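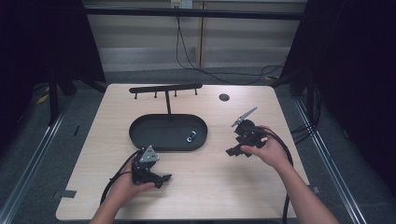 Kartini Simanjuntak
Communications Manager, Tiltstead

23 Jun 2023

Tiltstead will open its second store in Unholm this September. The store takes over the former El Idrissi shoe shop on Samik Street and has 900 square feet of sales floor.

It will carry home storage, small furniture and jewelry stands, along with a counter for repairs and returns. Four full-time jobs will be filled locally. Applications are open now at the first store.

"Customers on the north side have asked us for a closer location," said store manager Yanti Tarigan. "Parking is behind the building."

Press contact: extension 2513.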